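Trade > Surfaces > Interviews

Filed under: Workshop Practice, Finishing

Tumaini Nzioka has refinished tabletops at the Drilham works for most of a working life, and prefers to talk about film thickness. The shop takes in library and canteen tables from Kondthorpe and the towns nearby, strips them, and sends them back with a hardwax oil finish.

"People ask for more coats," Nzioka says. "Two thin coats are enough. A third sits on top and stays soft."

Preparation takes up most of the labor. Old varnish comes off with a cabinet scraper, and the bare surface is sanded at 80 grit along the grain. The dust is vacuumed off between grits - a tack cloth can leave residue that the oil will not bond to.

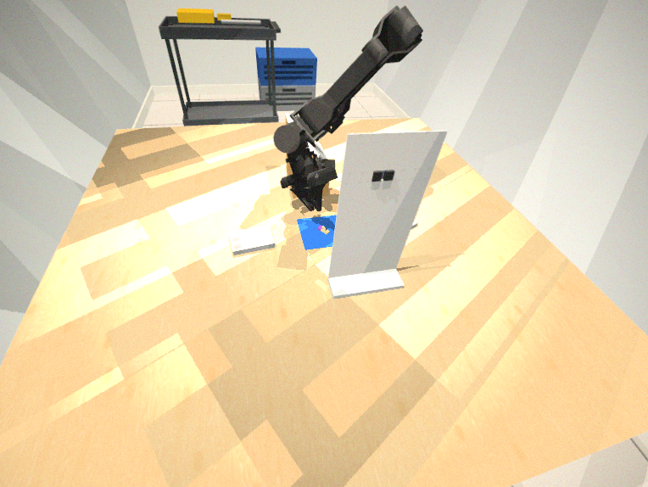
What does the shop do about uneven fading near windows?

"Sand past it if the top is solid," Nzioka says. "Sunlight changes the color near the surface, so on solid stock you can usually get under it. On veneer you live with the difference or you stain the whole top."

Job 807, a set of reading tables from the Virág library, was veneered. Nzioka stained all of them one shade darker and logged the mix on the job card. The set went back in August.

The oil comes from Rarker and is applied by pad. The spray room is kept below 50 percent relative humidity, even for padded work, and tops stay on the racks for 7 days before they are wrapped. Wrapping early marks the finish.
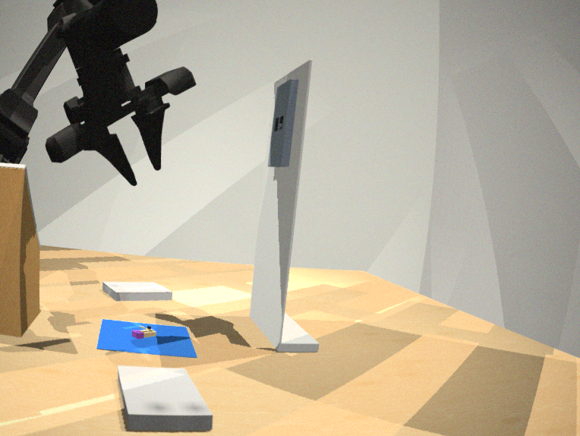
How should a finished top be cleaned?

"A damp cloth, then a dry one," Nzioka says. "Use a mild soap if there is grease. Keep ammonia off it."

Worn patches can be re-oiled locally without stripping the rest. Nzioka abrades the patch by hand, pads on a thin coat, and buffs off the excess before it gets tacky. Rags are laid flat outdoors to dry before disposal.

7 comments | 50 shares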